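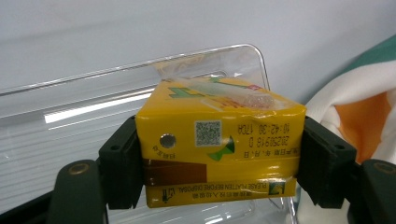
Will the packing staff at Bayram's Iltcombe site keep their jobs once the robots arrive? Bayram says all 37 will, but it has put that in writing only through December.

The company began a trial this spring with Zemex, which sells packing automation. For now the work is still done by people, who spend part of each shift repeating simple tasks with hand-held grippers so the software can learn from them. Zemex says it needs more than 600 recordings per task. It has not said what error rate it would accept.

Workers get no extra pay for the recording shifts - a point that came up twice at the last staff meeting. Several said holding the grippers for hours is harder on the wrists than packing by hand. 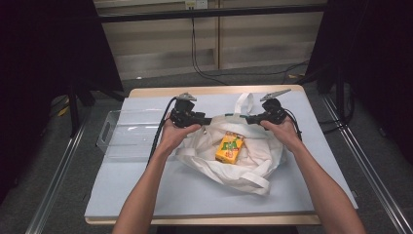 Grippers held over a tote bag and a small yellow box at a work table.

Bayram calls the trial "support for our teams." A similar promise was made at its Fivelico depot, where 7 packing jobs went unfilled last year. The company did not answer questions about that.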